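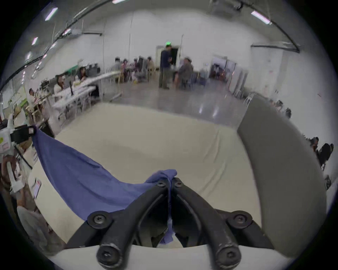 Gripper tips closed on a crumpled blue cloth.

Section 3. Setting Up Overtime Tracking in Cumska

Read the whole section before you change anything. The sales sheet says Cumska "handles overtime for you." It handles the arithmetic. Deciding which hours count is still your job, and the default settings lean in the employer's favor more often than we would like.

Before you start

You need a supervisor login, your current shift calendar, and a copy of the wage agreement that covers your plant. If the workers are represented, use the signed agreement. The summary that payroll keeps in a shared folder may be out of date. Ours at Srithong was two revisions behind.

3.1 Enter the pay rules

1. Open Rules and choose New Rule Set. Skip the template called Standard Factory. We have yet to find a factory it fits.
2. Type the daily and weekly limits after which overtime begins. Enter both, even if your agreement mentions only one, and mark the unused one Inactive.
3. Set the rounding. Cumska ships with punches rounded down to the quarter hour at the end of a shift and up at the start. Change both fields to None.
4. Save, then reopen the rule set and check that the rounding fields still say None. In some versions they go back to the default when you save.

Caution: Changing the rounding does not fix punches already recorded. Those have to be recalculated by hand under Adjustments.

3.2 Add paid and unpaid time

1. Under Time Types, list every break in the agreement.
2. For each break, choose Paid or Unpaid. Do not leave any break on Auto. Auto treats anything longer than 23 minutes as unpaid, and the vendor has never told us where that number came from.
3. Add a time type for shift handover. If people have to be on the floor to hand over, it is work time, whatever the screen suggests.
4. Add training and safety meetings the same way.

Note: The Smart Detect option claims to tell work from waiting by reading badge movements. Ewan Partington tried it on the night shift in April and it logged two line leads as absent while they were at their stations. Leave it off.

3.3 Test with real time cards

1. Pick three workers with different shift patterns and ask their permission to use their cards.
2. Work out one pay period for each on paper.
3. Run the same period in Cumska and compare line by line. Matching totals prove little, as two errors can cancel out.
4. Have someone outside payroll repeat the check. At Srithong this is Waraporn Sriwong, from the workers' side.

If the figures differ, trust the paper until you find the cause. The "Confidence" score at the bottom of the report has no explanation in the vendor's documents and should not be used to settle a dispute.

3.4 Turn on worker access

1. Go to Access and switch on View Own Hours. It is off by default.
2. Switch on Dispute Entry as well. Without it, workers can see a mistake but cannot report it.
3. Send dispute notices to a named person. For the assembly building, enter Apinya Rungrueang.

Caution: Closing a dispute deletes the worker's comment from the main screen. Export it first (Reports, then Dispute Log) and keep the file with the pay records.

For exports to Skoltatero, go to Section 4.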